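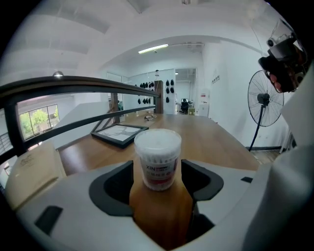 On Sat 26 September, Branwen Powell wrote:

> Can we please agree what stays on the long table upstairs at Ositley? I wanted to lay out the Diltell order on Thursday and had to move other people's things first. I didn't know what was wanted and what wasn't, so I put it all back afterwards.
>
> My own view is that the table should be clear at the end of each day. If there has to be something permanent on it, could it be kept to the end away from the stairs? The cotton swabs could go in a drawer with the cleaning things. I don't mind the deer picture but it needs to be on a wall.
>
> Also, is anyone missing a pair of glasses?
>
> Branwen

Branwen, all,

I agree with most of this. Replies in order, and then what I'd suggest.

Cotton swabs. These are mine, or at least I bought them. I use them for getting glue out of the corners on the sample boxes and I go through a lot, so I'd sooner have them within reach than in the drawer downstairs. A shelf would do. If people want to use them, go ahead, but please put the lid back on. The last tub was left open next to the sanding and I had to throw half of it away.

Deer picture. Fiachra brought it in and said he would hang it. The wall he had in mind is plasterboard and the hooks we have are for brick. Pierina thinks there are some of the right sort in the box that came from Mustonen. If they haven't turned up by the end of next week I will buy a packet. Until then it can lie flat, but at the wall end, and please don't stand mugs on it. The black frame marks very easily.

Glasses. Not mine. I asked Snædís and they aren't hers either. Would whoever owns them please say so on the list, or just take them.

Notebook. The cream one is the sign-out book for the cutting mats and the good shears, so it does need to live on the table. I know it looks like somebody's own notebook. I'll write SIGN OUT on the front in marker.

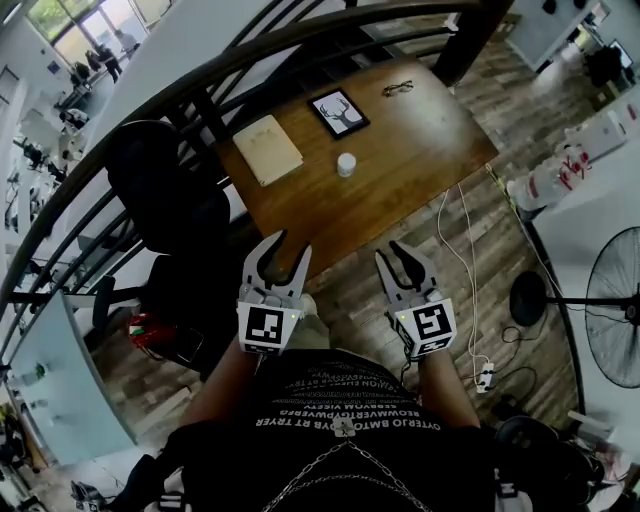 The long table, with the notebook, the deer picture and the glasses.

As for a rule, I'd like to propose the following and see who objects.

1. The sign-out book stays. Everything else comes off by the time you go home.
2. If you have a job that has to stay out overnight, leave a slip of paper with your name and the day it will be gone.
3. Things without a name go on the white counter for a week, and after that into the lost property crate.
4. Nothing small goes along the rail side. Pins and blades roll, and there are people working on the floor below.

On storage, I measured the gap next to the white cabinet and there is room for a shelf unit 57 cm wide. Sumulero have one in their list that would fit, with open shelves. That would take the swabs, the glue, the spare blades and nearly all the labels. We have a stock of 2000 labels to get through before December, and at the moment they move from chair to chair.

Branwen, if you still need the full length of the table for Diltell, tell me which day and I'll clear my end the evening before. I can work downstairs at the window.

Fiachra - do you still have the spirit level? It isn't in the tool drawer.

Iwona Olszewski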